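The Folding Room

a short story 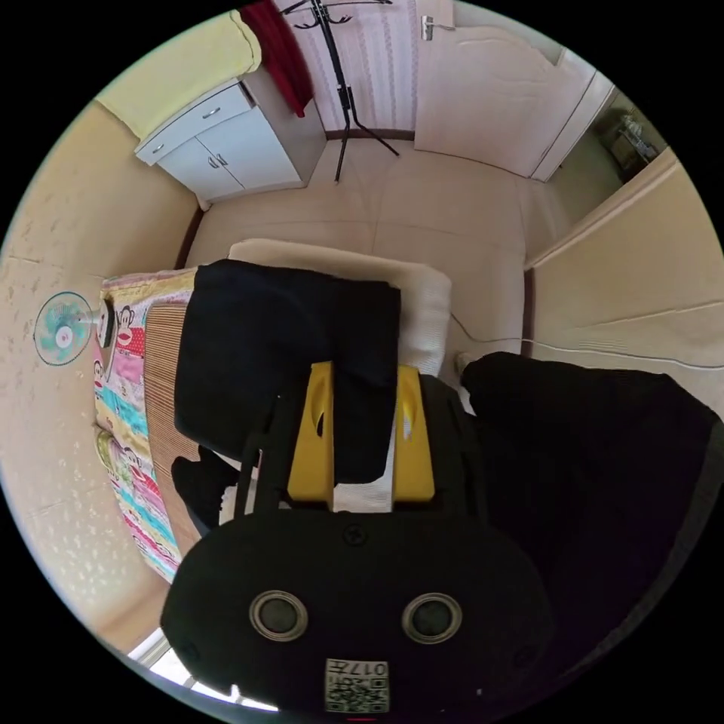
Slower, the note said, you are moving like somebody who already knows where the shirt is. It was signed Studus, which was the name of the review desk at Rernley and maybe also the name of whoever sat at it. I never found out. The notes came in at night, after I had sent the day's work, and I read them in the morning with my tea.

The job was folding. I had a black gripper with two yellow fingers, and I held it in my right hand and squeezed, and the fingers closed. I was supposed to do everything with the fingers. If I touched the cloth with my bare hand the take was no good and I had to throw it out and start again. Pick up the thing, lay it flat, bring the sleeves in, bring the bottom up, put it by the pillow. Then shake it out and do it over.

Rernley paid for 600 good takes. I had until the end of November. The machine that would learn from them was called the Purba, and I had seen one drawing of it, from the side, with no clothes near it.

I answered the note. I wrote that I did know where the shirt was. I had put it there.

The reply came that night. The Purba did not put it there, Studus wrote. Look first, then go.

So I looked first. I stood by the bed with the gripper held out over the mat and I waited for one breath before each reach. It felt foolish. My arm got tired in a place it had not been tired before, high up under the shoulder. I did the black shirt until lunch. After lunch I did the black shirt again.

The room belonged to my aunt, who had gone to live in Sernik with my cousin and had left everything the way she liked it. She had said I could use it as long as I kept the fan off the wall side at night and did not move the quilt. The quilt had monkeys on it. She had bought it for a grandchild and then kept it. I put the sleeping mat over it and worked on the mat, and the monkeys looked out around the edge.

Wearing black had been my own idea. I thought if my legs and sleeves were all dark they would stay out of the way. Studus did not agree or disagree. Studus wrote that take 31 was good, take 32 was good, and in take 33 I had tucked the collar under with the back of my hand, please remove.

I watched take 33. It was true. It was very quick, just the knuckle, and I had no memory of doing it.

After that I started to notice what my hands did. I was washing a pan and saw that my left hand had turned the handle away from the edge of the sink before I had thought anything about it. I was buttoning my coat and my thumb went ahead of me to the next hole. I had been folding shirts since I was a child and I could not have told you how. I had to slow down to find out. It goes like this: you pinch the shoulder seam, and you lift until the weight of the cloth changes, and then you stop, and the sleeve swings in on its own. If you keep lifting it swings past. I had always stopped. I never knew there was a place to stop.

I wrote that in the box where you could leave comments. I did not expect anything back.

Which shoulder, Studus wrote.

Either one, I wrote. But I start with the left.

My mother started with the right, Studus wrote. I have been going through people's takes for two years and you can tell who taught them.

I thought about that for a while. It was my aunt who taught me, on that bed, though with a different quilt. She folded toward herself. She pressed each fold with the side of her hand and said the day of the month, I don't know why, and then went on to the next. I had left out the pressing because the gripper had no side of the hand to press with. The next day I tried it with the closed fingers. I ran them down the fold, once, lightly. The cloth stayed where it was put.

I did that in every take from then on. Take 210, take 211. The small things were harder than the shirt. A sock has nothing to hold. It slid out from between the fingers and went over the side of the bed, and I would stand there and look first and then go and get it. Studus marked those as good. I asked if that was a mistake, and Studus said no, dropping was fine, the Purba was going to drop a lot of socks and it had better see somebody go after one.

In the last week I did forty takes a day. My aunt called on one of those evenings and asked what I was doing in there. I said I was showing a machine how to fold a shirt. She asked if it could see me. I said it would see the takes later, and it would see the fingers and the shirt and not much of me. She asked if I was doing the sleeves first. I said yes. She said good, and then she told me about the bus in Sernik and how early it stopped running.

Take 600 was the black shirt. I had saved it, though nothing in the instructions said to. I looked, and went, and pinched the left shoulder, and stopped at the place, and the sleeve came in. I pressed the fold. I set it by the pillow and let go, and then I put the gripper down on the mat and shook out my arm.

The pay came through two days later with a form to sign. At the bottom of the form was a link to a clip from the Rernley floor, not long, no sound. A gray arm stood over a table with a towel on it. It did not move at first. It waited about as long as a breath. Then it reached down and took a corner, and lifted, and stopped, and the towel swung in, a little crooked. The arm laid it down. It closed its fingers and ran them along the fold, once.

I played it again to be sure. Then I called my aunt, and while it rang I pulled the mat off the bed and rolled it up and stood it by the door.

She wanted to know which end it started from. I said the left. She said to hold on, she was going to get my cousin, and would I tell it over again from the beginning, the part with the towel.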